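Visit report: Grasier kitchen and worktop open day
22/06/2026

Grasier opens its showroom and cutting shop to the public once a year, and we went this time with a short list of things to check before we replace the counters at home. We have an older kitchen with a worn laminate top and a sink that has started to lift at the back. Entry was free, parking was in the gravel lot behind the building, and the line at the door moved quickly.

The cutting shop

The tour starts in the shop, which is a long shed with slabs stored on edge down one wall. Visitors stay behind a yellow line and are given earplugs. We watched a slab being cut for a sink opening, then polished along the inside edge. The saw runs with water, so there was less dust than I expected, but the floor was wet and I was glad I had worn boots.

The guide spent most of the time on seams. A run longer than the slab has to be joined somewhere, and on a veined pattern the join shows more than it does on a plain one. They lay the pieces out on the floor and move the template until the veins come close to meeting. If you care where the seam goes, you need to be there on the day they do this. They charge a flat $300 for a second template visit, so it pays to have the appliances chosen first.

The sample wall

Back inside, the samples are grouped by color and not by maker, and I found that easier to use than the racks at most stores. Each piece has a card with thickness, finish and price band. Two ranges interested us. Vomska is the plain one, in flat whites and warm grays. Zalby is the veined one, and the small samples vary a lot. One square had almost no gray in it and the next was nearly all veins, with the same name on both cards. The staff said to go by a full counter and not by a square, and I agree with that.

You can borrow up to 3 samples for a week against a deposit. We took 2.

The furnished kitchens

The last part of the tour is a set of kitchens fitted out the way a house would be, with boards and other everyday things on the counters. I spent the longest at the one with the white veined top. From across the room it looked mostly pale with soft gray clouding. Up close the veins are thin and jagged, and they are uneven across the surface. In one stretch they bunch into a dark gray network of fine lines, and elsewhere there is a good deal of plain white between them. A dark green next to it worked better than I would have guessed, and a honey-colored cutting board with a juice groove kept the whole thing from feeling cold. We had been thinking of white cabinets, and we are now looking at green.

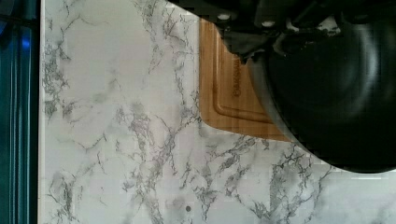
Prices and lead times

For our layout, the rough quote came to $750 more for the veined top than for the plain one, including the sink opening but not removal of the old counter. Lead time is set once the template is signed off. The desk would not give a firm date in June.

Practical notes

Bring a sketch with wall lengths in inches. The desk will not quote from photos.
The shop tour has steps at both ends. There is a level way around if you ask at the door.
Coffee was from the Iyamu cart in the lot, cash or card.
The sample wall is open all year, but the cutting shop is open to visitors only on this one day.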